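Search this board
Enter keywords Go

Print this topic | E-mail this topic

Hand Tools and Power Tools > Identification and Parts
Topic 3924: Four tabs under a ribbed collar, and a side handle thread

plisteck_parts
I am sorting a shelf of secondhand tools and have one without a usable model number. Most likely an angle grinder. My paper list has it as a Bekine, 800 W, but the same list has been wrong on other entries. I need to settle two things before I order parts: what the tabs below the ribbed strip do, and which side handle fits. I have not plugged it in and don't plan to until the first question is answered.
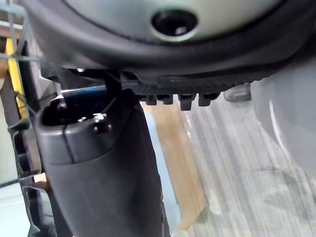

Ribbed strip and tabs, seen from underneath.

The tabs do not look identical from that angle. The third from the left comes down lowest and the fourth is wider and sits slightly crooked. It could be wear, it could be molded that way. The Stamau parts sheet I have shows a collar with no tabs whatsoever.

groutline
Check whether they flex. Tabs that flex under a fingernail are usually part of a snap fit. Rigid ones are more likely stops. Either way, don't pry on them. I broke one off a Song collar in September and the replacement was only sold as a complete head.

221_kerf
Disagree on the fingernail test. Plenty of glass-filled nylon feels rigid at that thickness and is still a snap fit. Measure the gaps between the tabs and compare them with a known collar. Also post the side handle socket, that narrows it down faster than the plastic does.

plisteck_parts
Socket is in the metal gear head, with the collar directly under it. The tabs look a lot closer to each other in size here, so I withdraw part of what I said about wear.

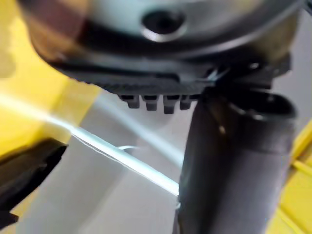
Zofia Walczak
Handle threads on small grinders are commonly M8 or M10, with M14 on some larger ones. Don't judge by eye. Run a clean bolt in by hand, three full turns minimum. If it binds at one turn, stop and try the other size. People force an M10 into a dirty M8 socket and then the casting is scrap.

groutline
Or buy a thread gauge. They cost less than a handle.

Zofia Walczak
A gauge is awkward in a blind socket. The bolt is the better test.

groutline
Fine for the socket. I would still gauge the handle stud before it goes anywhere near the casting. Secondhand handles get cross-threaded too.

221_kerf
Where are you doing this work? If the screws come out of the gear head you want a surface with an edge on it. Those screws roll, and grease gets on everything. 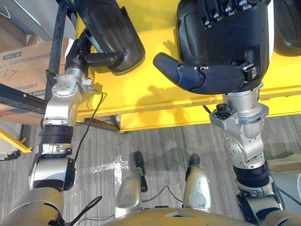 plisteck_parts
The gear head stays closed for now. If it does come apart, the screws go in a tin in order of removal and the old grease gets wiped off on newspaper. As for the surface, the yellow table has a raised lip along the front, which is as much edge as I need. The floor is striped carpet, so no cutting or grinding will be done there in any case. The carton on the shelf at the left, with 37 written on it in marker, is going on my list under that number so I stop renumbering things.

221_kerf
A lip on the front does nothing for the other sides. Put a tray down.

plisteck_parts
Tray noted. I will try the bolt first, then measure the tab gaps. Order number 3063 for the Bekine handle is on hold until the thread is confirmed.

groutline
Write the tab gaps in this topic when you have them, in millimeters please. The Stamau sheet gives fractions and they were rounded badly.

Last post November 15, 2023

Print this topic | E-mail this topic
Contact | Copyright Plisteck Tool Board | Back to top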